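Home | Articles | Household | Cleaning tools | Random page

Chenille duster

A chenille duster is a hand tool for dry cleaning hard surfaces, covered in fat loops of microfiber and often compared to noodles, sea creatures or a bath mat that has come up in the world. It is sold with a handle, as a mitt, or as a plain pad.

Use

The loops pick up fine dust well. Crumbs and paper scraps are another matter, and tend to be moved to a new address. Shelves are therefore dusted before the table beneath them, a rule Bernadette Noonan set down in a 1948 housekeeping manual and which households have ignored ever since. 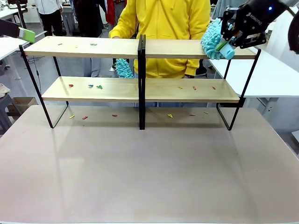
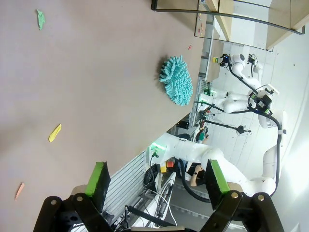
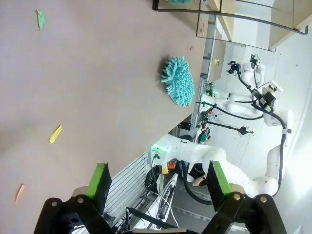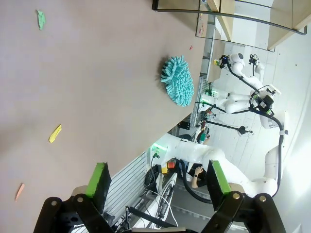 Chenille in blue and teal, with shelf and tabletop litter.

Washing is done in warm water without fabric softener, which coats the fibers. Huw Hopkin recommends shaking the head outdoors first, and is silent on wind direction. The Marora, an early model with 2 detachable heads, came with a drying hook that fit neither.

See also: Feather duster; Dust mitt; Crumb brush

Filed under: Cleaning tools | Household textiles

Print this article | E-mail this article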